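**Review: the Kiston wire-handling kit, eight weeks in**

Bought for the Hurnside lab in December. Reviewed by Vlasta Skála, with training runs by Dayana Muñoz.

Kiston sells this as a kit for labs that want to teach a robot arm small electronics work from demonstrations. You get two gripper fingers with soft tips, a mount for a wrist camera, a recording tool, and a training recipe that turns your recordings into a policy. You supply the arm, the computer, the boards and the patience. I wanted to know whether the recipe does what the manual claims, which is to learn wire placement from a modest number of demonstrations, and to keep working when the wire doesn't hang the same way twice.

Short version: the method is good, the fingers are good, the software around them needs work.

**How the method works**

Most of the recipe is ordinary imitation learning. A person guides the arm through the task, the cameras record, and a network learns to predict the next short stretch of motion. What Kiston adds is a second label. During recording, the operator taps a pedal whenever the wire end is where it should be, and the network is trained to predict that moment too. At run time the arm slows down as the predicted moment gets close, and it backs off and tries again if the prediction drops.

I expected the pedal to be a nuisance. It took Dayana an afternoon to get used to it and after that she stopped complaining.

**What we ran**

We recorded 439 demonstrations on one task: pick up a red wire, bring its end to a pad on a blue board, and hold it there for the iron. We trained two policies on the same recordings, one with the pedal labels and one without. Then we ran both until we had 2,836 attempts between them, with the board turned to a new angle before each attempt.

The labeled policy was clearly better. The gap was small when the board sat square to the arm and grew as we turned it. The plain policy tended to arrive close to the pad and then let the wire end drift while it waited. The labeled one corrected. It still failed in ways that annoyed me, mostly on wires with a strong curl near the tip, and retrying didn't help much with those. If the first two tries missed, the third usually missed in the same place.

We also tried it without the wrist camera, using only the fixed one. I would not bother. The finger hides the wire end at just the point where the network needs to see it.

**The fingers**

The tips hold thin insulated wire firmly and haven't marked the jacket on anything I've checked. They do pick up flux. Wipe them at the end of a session or the wire sticks when the fingers open, and then your recordings teach the arm to shake its hand.

The finger plates are wide, and that costs you some view from above. Bedoya makes a narrower set that fits the same mount – I've used them at another bench – but the grip is weaker and wires rotate in it.

**The software**

Setup took nine steps, and two of them were in the wrong order in the manual. The recording tool doesn't let you trim a demonstration after saving it, so a cough at the wrong moment means recording the whole thing again. Training restarts from zero if the disk fills up. Support answered quickly and told me a fix for the second problem was planned.

The calibration screen is fine. Do it again after any bump to the camera mount, even one that looks harmless.

**On the bench**

The same wire task, with the iron on the pad and with the bare loop over the board:
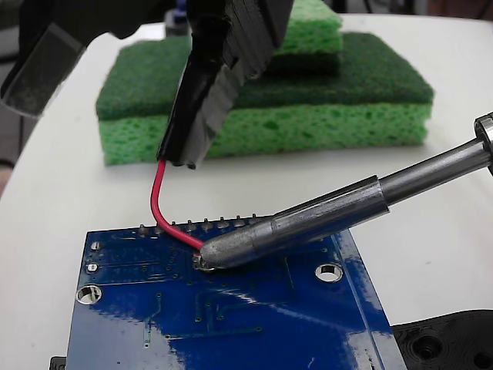
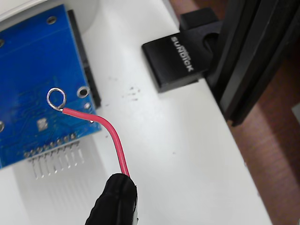 I'd also like to see results on more than one wire gauge. We used a single spool for everything, so I can't say how far any of this carries to thicker or stiffer wire. Erinley, the other kit we considered, comes with recordings for several gauges, though it has nothing like the pedal label and costs more once you add the camera.

**Should you buy it?**

If you already have an arm and someone who will sit and record for a few weeks, yes. The label idea is simple enough that you could add it to your own pipeline without the kit, and a lab with a good programmer might prefer to do that. We don't have one to spare. We're keeping the kit, and Dayana is now recording a second set with the curled wires left in, to see whether the third try can be made worth having.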